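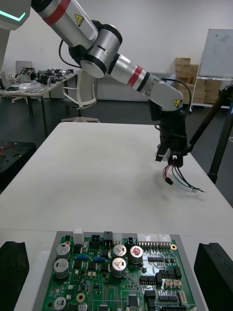

Brancher un faisceau sur une carte avec deux bras : comment je m'y prends

Mis à jour le 8 juin

Je reçois toujours la même question quand je passe à l'atelier partagé de Plimadbridge : « mais pourquoi tu ne le branches pas à la main, ton connecteur ? » Bon. À la main ça prend un instant, on est d'accord. Sauf que j'ai envie que le robot le fasse, et que les fils souples sont à mon avis le meilleur exercice pour apprendre à programmer deux bras ensemble. Une pièce rigide, on sait où elle est. Un faisceau, il pend, il tourne, il se coince sous le doigt, il pointe partout sauf vers l'embase (surtout quand on a un public).

Je vous raconte donc la méthode telle que je l'utilise maintenant, avec les bêtises que j'ai faites depuis mars. Je pars du principe que vous savez déjà déplacer vos bras, enregistrer des points et ouvrir ou fermer les pinces. Pour le reste, on y va doucement.

Ce que je prépare avant d'allumer quoi que ce soit

Une carte électronique sacrifiée, d'abord. La mienne vient d'une alimentation Vastton morte de sa belle mort, pleine de gros condensateurs, et je m'en fiche si je la raye. Ne commencez surtout pas avec la carte de votre imprimante 3D ! Si elle sort d'un appareil qui a été branché au secteur, déchargez les condensateurs et vérifiez au multimètre avant d'y toucher. La carte reste hors tension pendant toute la séance, sans exception.

Ensuite, un faisceau avec un connecteur qui va vraiment dans l'embase. Ça paraît idiot, mais j'ai passé une soirée entière à forcer un boîtier qui avait le même pas et un détrompeur de l'autre côté. Essayez-le à la main deux ou trois fois, et profitez-en pour sentir à quel moment ça résiste.

Et puis de quoi poser la carte. Chez moi elle est dans un support gris, à plat. Peu importe le modèle, il faut que la carte ne glisse pas quand on pousse dessus et que le connecteur visé soit accessible sans passer par-dessus un condensateur. J'avais d'abord tout mis directement sur la table et la pince tapait dans le plateau à chaque descente. En surélevant, on gagne de la place pour les doigts, et les poignets ont des angles beaucoup moins tordus.

Étape 1 — Mettre la carte à sa place et ne plus y toucher

Posez le support à un endroit que les deux bras atteignent sans se tendre. Je fais toujours un tour à vide avec chaque bras, pince ouverte, bien au-dessus, pour voir si les coudes ont la place de passer. Regardez aussi les câbles du robot lui-même : ils font de grandes boucles autour des poignets et adorent accrocher ce qui traîne.

Quand la position vous plaît, tracez le contour au crayon sur la table. J'ai sauté ça la première fois. Quelqu'un a poussé la table en passant l'aspirateur et j'ai tout réenregistré.

Étape 2 — Choisir l'endroit où l'on pince

C'est là que tout se joue, franchement. Au début je prenais le faisceau par les fils, loin du connecteur, parce que c'était plus facile à attraper. Résultat : le connecteur se balançait au bout comme une clochette et je n'avais aucune idée de son orientation.

Prenez-le par le boîtier, ou juste derrière. Je laisse dépasser 7 mm de plastique devant les doigts, ça suffit pour entrer dans l'embase sans que la pince bute contre les composants voisins. Si votre boîtier est trop petit pour ça, glissez un bout de gaine thermo autour des fils, juste derrière, pour faire une zone plus raide.

Côté force de serrage, commencez bas et montez petit à petit. Il faut que le connecteur ne tourne pas quand vous le poussez du bout de l'index. Pas plus.

Étape 3 — Donner un travail au deuxième bras

J'ai longtemps cru qu'avec un bon support un seul bras ferait l'affaire. Senad Delić, avec qui je partage l'établi, m'a regardé m'énerver un moment puis m'a dit : « ton autre bras, il est en vacances ? » Vexant, mais il avait raison. Quand on pousse le connecteur d'un côté, la carte a tendance à se soulever ou à pivoter de l'autre.

Le deuxième bras vient donc s'appuyer sur la carte, du côté opposé à celui où l'on branche. Cherchez une zone sans pièce fragile, approchez par le dessus, très lentement, et arrêtez-vous dès qu'il y a contact. Un petit morceau de mousse sous le doigt aide bien si la surface est encombrée. Et enregistrez ce point à part, avec un point d'approche au-dessus, vous le réutiliserez tout le temps.

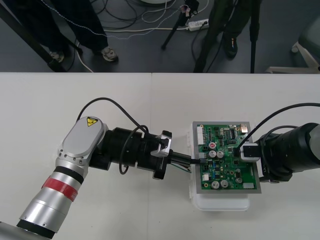
Étape 4 — L'approche et l'insertion

Placez le connecteur en face de l'embase, dans l'axe, avec un peu de vide entre les deux. Vérifiez de profil ET par le dessus, parce que de face tout a l'air aligné, toujours. Ensuite :

Avancez à vitesse réduite jusqu'au premier contact.
Attendez 500 ms que les bras arrêtent de vibrer.
Poussez droit, en restant dans l'axe du connecteur.
Si l'effort grimpe et que rien n'avance, reculez complètement.
Refaites l'alignement avant de retenter.

Je me limite à trois tentatives par prise, après quoi le programme ramène le bras en arrière et me laisse regarder. Avant, je le laissais insister. J'ai tordu des broches, et redresser des broches à la pince à épiler, merci bien.

Un détail qui m'a fait gagner beaucoup de temps : un tout petit mouvement de côté juste après le contact, comme on le fait sans y penser avec une clé dans une serrure. Senad avait écrit ça pour un autre projet, on a repris son bout de code presque tel quel.

Étape 5 — Coordonner les deux bras sans les faire se cogner

Chez nous, les deux bras suivent une petite séquence commune qu'on a appelée Cerent (un script, rien de plus, ne cherchez pas de logo). Chaque bras annonce la fin de son mouvement et l'autre attend le message avant de bouger. Les messages passent par le port 3615 — oui, c'est moi qui l'ai choisi, et oui, les plus jeunes de l'atelier ont demandé pourquoi je rigolais.

L'ordre est toujours le même : le bras d'appui descend, il confirme, le bras qui tient le connecteur avance, il confirme, puis il lâche et recule. Le bras d'appui remonte en dernier. Si vous le faites remonter trop tôt, la carte suit le connecteur.

Le moment délicat, c'est quand les deux pinces travaillent au même endroit, par exemple pour se passer un fil ou le dégager. Leurs doigts peuvent se retrouver l'un contre l'autre au-dessus de la carte. Pour ces passages-là je descends la vitesse au minimum, je garde la main sur l'arrêt d'urgence, et je n'enchaîne jamais deux mouvements sans pause entre les deux.

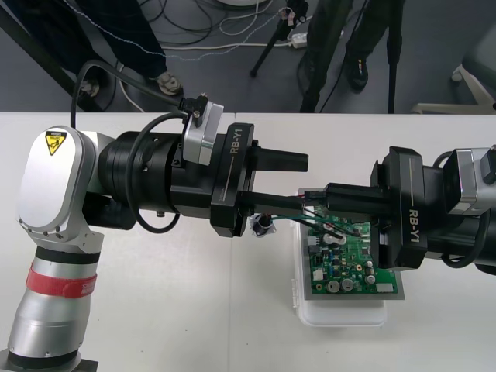

Les doigts des deux pinces se croisent au-dessus de la carte.

Étape 6 — Vérifier que c'est vraiment branché

Ne vous fiez pas à l'allure générale. Un connecteur enfoncé aux trois quarts ressemble énormément à un connecteur enfoncé. Éloignez les bras, coupez les mouvements, et allez voir de près si le verrou est passé. Ensuite un coup de multimètre en continuité entre le bout de chaque fil et la piste correspondante. Je note le résultat dans un cahier avec les réglages du moment, et c'est ce cahier qui m'a montré que ma force de serrage était trop élevée depuis des semaines.

Les pannes que j'ai rencontrées

Le connecteur arrive de travers à chaque fois. Regardez du côté des fils : s'ils traînent sur la table ou frottent contre le support, ils tirent le boîtier. Raccourcissez le faisceau ou changez le sens de la prise.

La position est bonne le matin et fausse l'après-midi. Chez moi c'était une vis du support, desserrée. Hrvoje Shehu m'a refait une bride en plastique imprimé (on l'appelle « la Shehu », il fait semblant de trouver ça lourd) et depuis ça tient.

La pince lâche pendant la poussée. Nettoyez les doigts à l'alcool avant de toucher aux réglages. Une trace de gras suffit.

Le bras s'arrête en erreur d'effort sans rien toucher. Vérifiez qu'un câble n'est pas en train de se tendre autour du poignet. Faites-lui refaire le trajet à la main, à petite vitesse, en regardant la boucle du câble et pas la pince.

La prochaine fois je m'attaque au débranchement, avec le verrou à presser d'un doigt pendant que l'autre bras tire. Pour l'instant j'arrache tout une fois sur deux, alors si quelqu'un a une bonne forme de doigt à me proposer, je prends, passez me voir à l'établi ou laissez un mot sous la page !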